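## 4. Sorting soft odds and ends into the clear box

The Tevden box is see-through, so whatever you stuff into it remains on public view. Plan accordingly.

1. Stand the box on the bed, on top of the cover. A patterned cover will hide a dropped scrunchie until Tuesday, so keep the small things together.
2. Lay flat fabric in first, at one end.
3. Add braided bands and anything else that refuses to lie down.
4. Put socks and knits on top – they squash, and rarely complain.
5. Scrunchies go in last.
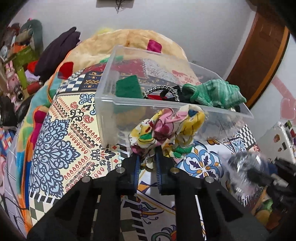 *Fig. 4 – Printed scrunchie at the near side of the box, green knit heaped at the right end.*

**Note:** Rhona Strachan, who tested this section, folds her scrunchies. We have asked her to stop.

6. Clear a space for the box before moving it. Toys, blankets and spare quilts have a way of getting there first.

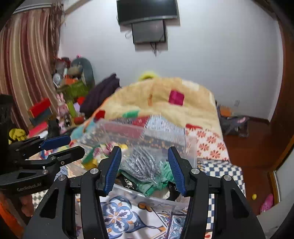
7. Gather up yarn before it meets anything with a zip. Wind loose ends round the bundle and tuck them under.

**Caution:** Do not sit on the box. It holds clothes well and people badly.

If it still won't all fit, you need a second box or fewer socks. See section 5 for stacking, which is harder on a mattress than it sounds.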